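Where the spatula grasps went wrong

I have been meaning to write up the relabeling test since July, so I'm doing it now before I forget the details.

The short version is that we trained the same policy twice on the same handheld gripper demonstrations. The first run used every demo as collected. The second dropped the ones where the fingers paused over the object for more than 3 seconds before closing. Nothing else changed, including the seed and the number of training steps.

We started with 2,690 demos over several kitchen tools. The pause filter removed 400 of them. I expected it to cost us something, and on the cups it did, a little. On flat objects the filtered policy was clearly better. The old one would come down over a spatula, stop just above the table, drift sideways and then close on nothing. The new one mostly goes straight down and closes.

My guess is that people pause for different reasons. With a cup they are lining up the opening, and the pause ends in a good grasp. With a flat tool they are worried about hitting the table, and they wobble until they feel safe. The policy sees a lot of frames of a gripper hovering and learns to hover. I can't prove that from this test. I did replay the removed spatula demos one by one, and 11 of them had no closing motion at all. Those should have been thrown out at collection time, and that one is on me.

Two things I would do differently. I'd write down who collected each demo, because I suspect most of the pauses came from the same couple of people (me included). And I'd measure height above the table directly instead of working back from the camera pose. Viretti, our pose tracker, drifts by a few millimeters over a long session, and a few millimeters is about all the room a spatula gives you.

Chibuzor Ibrahim thinks a time threshold is too blunt and wants to trim the pause out of each demo and keep the rest. That is probably right, but it makes the motion jump at the cut, and we'd need to smooth it. I'll try it on the flat objects first. Training is set up in Onuoha, so it is mostly a matter of writing the trimming script.

More when I have numbers from that. 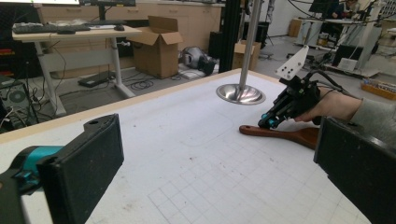 Dikia: Did you try lowering the weight on the slow frames before dropping whole demos? We had the same hovering problem with forks, and that fixed most of it without losing any data.

Reply from the author: Not yet. It would be easy to add as a third run, so I'll put it next to the trimming one.

Istorico: Please post the cup results too, even if they got worse.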